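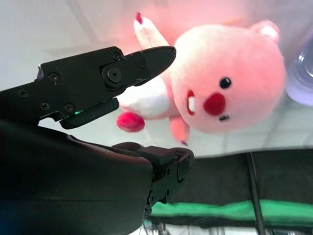

How many examples does one task need? We settled on 60 demonstrations for each layout, with another 25 kept back for testing.

3.2 Collecting the demonstrations

Samira Salameh guided the arms for most of the Trerkell set, and we are very grateful for her patience (and her steady hands!).

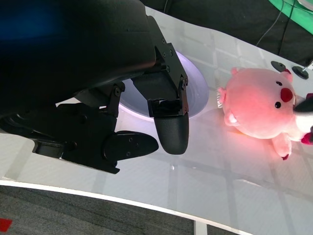
Photo: Kobe Van Damme / Groen project

Wrist views were stored alongside the head view, so that the learner could make use of both whenever a gripper hid part of the table. 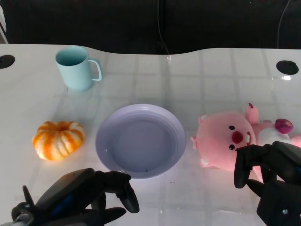 Figure 3. Head view with both grippers over the table and the plush toy lying on its side.

We rather liked soft toys for this work, and kept every attempt, the clumsy ones included, until all 212 had been labelled by hand.

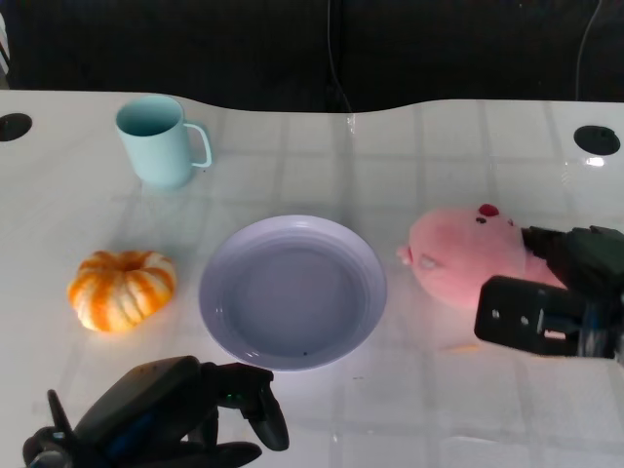

Fig. 4: Right gripper grasping the pink toy; plate empty.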